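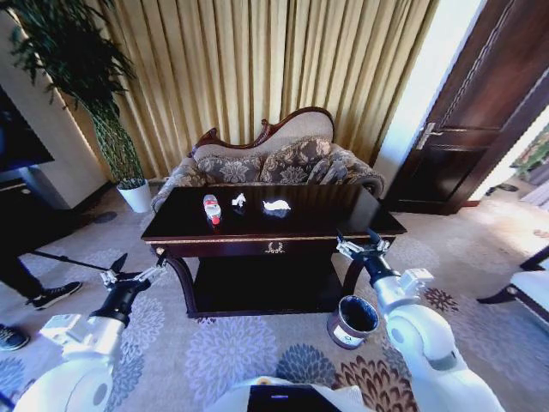
Skarport Two-Arm Robot, Club Kit

Item no. 676

Skarport is a two-arm robot for student clubs and classes working on household tasks. Each arm ends in a two-fingered parallel gripper. The kit comes with the Wandby lesson set, written by Houda Mahrous and Zerrin Gezer for students who have already done some programming.

The first unit is table clearing. Students put a bottle, a crumpled tissue and a piece of folded paper on a table and stand a bin on the floor within reach. The bottle is the easiest of these to start with. Tissue flattens when the fingers close too fast, so set the grip speed to low before the first run.

In the kit
Robot with both arms and grippers
Charger and power cord
Wandby lesson set, 13 units
Spare finger pads

Each unit fits a 90-minute club meeting. Clubs entering the Pusby tidy-up contest should order the rule booklet separately (item no. 226). Contest tables may have a glossy top, so practice on one if you can.

One adult should stay next to the robot while the arms are powered. Keep chairs and bags clear of both elbows.

School orders and loans: ask for Taha Ouazzani at El Khatib. Loan requests for the fall season close in November.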